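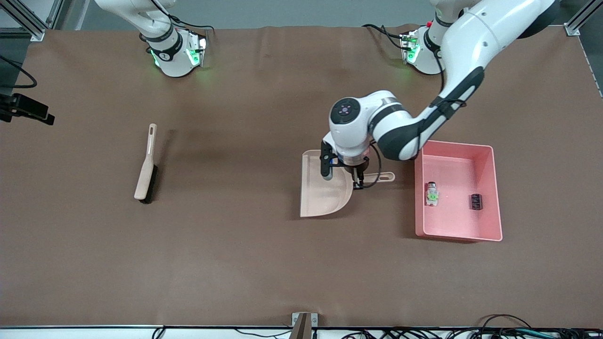 4.2 Holding rules for shared tabletop cells

Figure 3. Dustpan gripped where the handle joins the scoop; brush still on the surface, second arm carrying nothing.

The rules in this section apply to any cell in which two arms can reach the same part of the work surface. They were drafted by Bermúdez and Casado for the Komley cell and then revised after trials at Prieto, where the surface cover was softer and tended to ripple under load. Rule numbers follow the Judent draft.

Rule 4.2.1. A tool with a handle shall be gripped on the handle. Where the tool lies flat, as the dustpan does in Figure 3, the fingers shall close from both sides and the tool shall not be lifted until the grip has been confirmed by finger position and motor current together. Either signal alone was found to give false confirmations on thin plastic parts.

Rule 4.2.2. While one arm is closing on a tool, the other shall hold still and remain outside a radius of 60 cm from the grip point. The radius is measured from the lowest point of the gripper or, if none is fitted, from the flange.

Rule 4.2.3. Small items not needed for the current step shall be kept in an open tray. In Figure 3 the bottle and the black cylindrical object are in the pink tray to the right of the dustpan. The tray may stand close to the tool in use, but the planned path shall clear its rim by at least 12 mm.

Rule 4.2.4. Cables on the outside of an arm shall be checked for slack at the start of each shift. A loop near the wrist is allowed if it cannot touch the surface at the lowest planned pose.

The rules were tested over 900 runs using the Roltero logging tool. Rule 4.2.2 was broken in 14 runs, all of them during recovery from a failed grip, when the idle arm had been sent home too early. The recovery routine now waits for an operator to clear the stop. Breaches of Rule 4.2.3 are treated separately in Section 4.3, as the tray position was not logged in the first series.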